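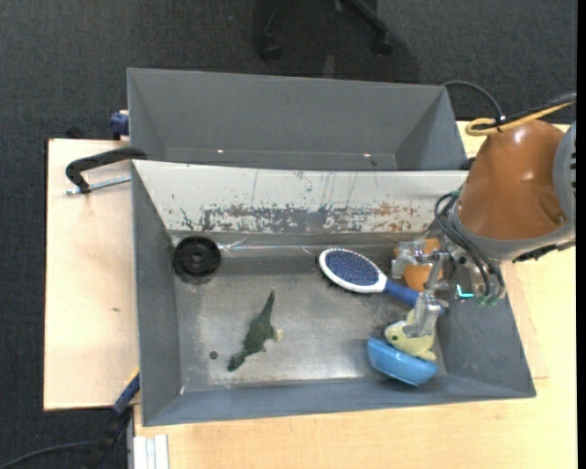

*Slide 1: hairbrush, dinosaur, bowl and plush toy in a metal bin.*

**Opening (2 min)**

Good evening. I'm Krishnamoorthy Shetty and I produce the quiz podcast Fandgate. Tonight I'm going to talk about putting a panel show on stage when it was made for headphones. Check the back row can hear before going on.

**The first live show**

- We booked the Kulska, which seats 405. We sold 378.
- Four regular panellists and two guests, so 6 people and one long desk. Too many. The two at the ends hardly spoke in the first half.
- At home we record for three hours and keep 50 minutes. On stage you keep everything.
- Play clip 1 (the buzzer round). Let the laugh finish before talking again.

**What we changed**

- Teams of two, each with its own desk.
- Questions cut to one sentence. Long set-ups work in an edit but the room drifts.
- The host reads the score out after every round. Listeners at home never asked for it. Audiences shout for it.
- Comedians who hadn't heard the podcast did better than fans of it. Mention Trernix, the improv group, who won on their first go.

**Releasing the recording**

- The live episode went out on a Sunday and had 3,000 downloads fewer than a normal one. Say the figure plainly, someone always asks.
- Room mics matter more than desk mics. Play clip 2, then the same minute without the room.
- Hồ edits all of ours now and leaves the wrong answers in.

**Questions**

If it's quiet, start with the one about paying guests. We pay everyone the same fee, host included. House lights up at 8.40.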